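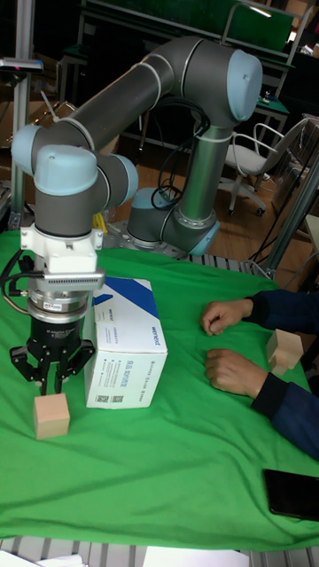
Prosilent has replied to our last list that the corridor door on floor 2 was adjusted and should now close by itself. I have tried it again and my comments are under point 2.

Fire safety checklist, Takent building, July 2022

1. Escape routes
Main stairs free: yes
Back stairs free: no
Comment: Two bicycles were standing on the lower landing. Please inform all tenants again, the last notice was only in the lift.

2. Fire doors
Corridor door closes by itself: partly
Comment: It closes well from fully open, but from half open it stops before the latch. Prosilent must come once more.
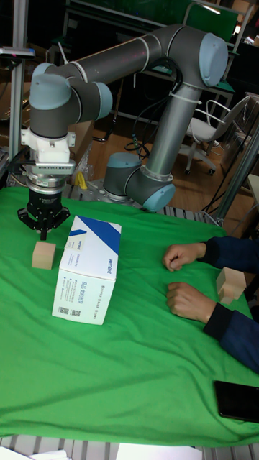

Table with green cloth, grey arm behind.

3. Extinguishers
Labels readable: yes
Pressure in green zone: all except no. 422
Comment: No. 422 is to be changed by Fontana. Until then a spare one hangs on the same hook.

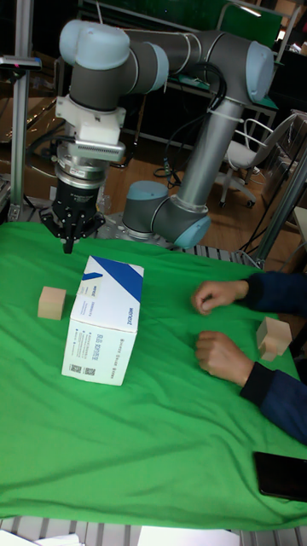

4. Emergency lighting
Test button pressed: yes
Comment: The lamp over the back exit went dark after roughly 5 minutes. Battery ordered from Plotisen, order 912.

5. Assembly point
Sign visible from the gate: no
Comment: The hedge has grown over it. To be cut before next inspection.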